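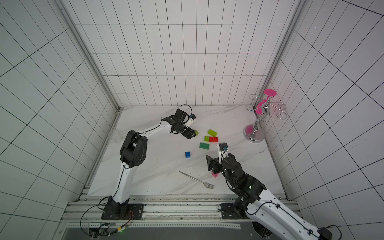

Speaker notes: Consolidating desktop utilities on managed workstations
Tsolakis Information Services, staff briefing, 11 February 2021

Slide 1. Purpose of the session

Welcome attendees and confirm that the session is being recorded for staff on the evening roster. Questions may be placed in the chat at any time and will be taken at the end of each part.

The session covers the move from individually installed desktop utilities to a single managed launcher, Oma, on all staff workstations. It does not cover laptops issued under the research loan program. Those devices remain on their present arrangements until the loan agreements are renewed.

Slide 2. The present position

The software audit completed in January covered 935 workstations. It recorded 26 separate utilities performing tasks that the operating system already performs: disk clean-up, startup management, screen capture, file renaming, and shortcuts to control settings. Many were installed under local administrator rights that have since been withdrawn, which means the people using them can no longer update them.

Pause on the table. Draw attention to the column headed "Last vendor release". Several of these programs have not been maintained by their authors for some years. Staff should not take this as criticism of their choices. Most of the utilities were sensible additions when they were installed, and a number were recommended by this office.

Slide 3. What Oma provides

Oma is a small program that opens a panel of shortcuts. Each shortcut calls a tool already present in Windows or a utility that has been reviewed and packaged by Information Services. The panel is opened from the notification area or with a keyboard shortcut, which may be changed in the settings.

Shortcuts are arranged under 5 headings: Storage, Display, Printing, Network and Accessibility. Staff may pin favourites to the top of the panel. Pinned items follow the user's profile and will appear at any managed workstation on which that person signs in.

Oma does not run in the background when the panel is closed, apart from the notification icon. It does not collect usage data. If asked about this, refer to the privacy assessment on the intranet and do not attempt to summarize it from memory.

Slide 4. Demonstration

Open the panel. Start Disk Cleanup from the Storage heading and cancel before any files are removed. Return to the panel and type "colour" in the search field; the display calibration tool and the colour filter setting should both be listed. The search accepts the American spelling as well.

Show how an item is pinned and unpinned. Close the panel with the Escape key.

If the demonstration workstation is slow to respond, continue with the static slides at the end of the deck. Do not restart the machine during the session.

Slide 5. Skeruvia and the renaming of files

Skeruvia is the batch renaming utility selected to replace the various renaming tools now in use. It has its own slide at the request of the records offices, where renaming is a daily task.

The main points are as follows. Skeruvia shows the old and new names side by side before any change is made. It keeps a log of each operation in the user's Documents folder. It will undo the last operation provided the files have not been moved. It will not rename files on the archive share, and this restriction cannot be lifted on request.

Existing renaming rules can be imported if they were saved as plain text. Rules held inside another program's settings will need to be entered again by hand. Information Services can help with this, by appointment.

Slide 6. Schedule

The change will proceed in 3 stages.

Stage one: Oma is installed alongside existing utilities. Nothing is removed.

Stage two: Unsupported utilities are hidden from the Start menu but remain on the disk. A unit that finds it has lost a necessary function should report it during this stage.

Stage three: Unsupported utilities are uninstalled.

Dates for each building will be sent to unit managers in writing. Please do not give dates verbally, even where a building's schedule appears settled.

Slide 7. Exceptions

A unit may apply to keep a utility where no equivalent exists in Oma. The application must name the program, the version, the task it performs and the workstations concerned. Personal preference for a particular layout is not sufficient grounds. Accessibility needs are handled separately and are not subject to this process; those requests go directly to the accommodation office and are given priority.

Licensed software purchased from a unit's own budget is not affected, and no application is needed to keep it.

Slide 8. Roveck

Some staff will ask about Roveck, the backup client. Roveck is not part of this project. It will appear in the Oma panel under Storage as a shortcut only. Its settings, backup times and retention period are unchanged. Restoring a file still requires a ticket.

Slide 9. Support and training

Printed quick reference sheets are available at the service counter. A longer guide, with instructions for screen reader users, is posted on the intranet under Workstation Services.

Tickets about the launcher should be filed under the category "Desktop tools". Tickets filed under "Other" will be answered, but more slowly.

Slide 10. Questions

Leave this slide on screen. Questions on individual exception requests should be taken by email and not answered in open session. Where an answer is not known, say so, record the question, and undertake to post a reply with the recording.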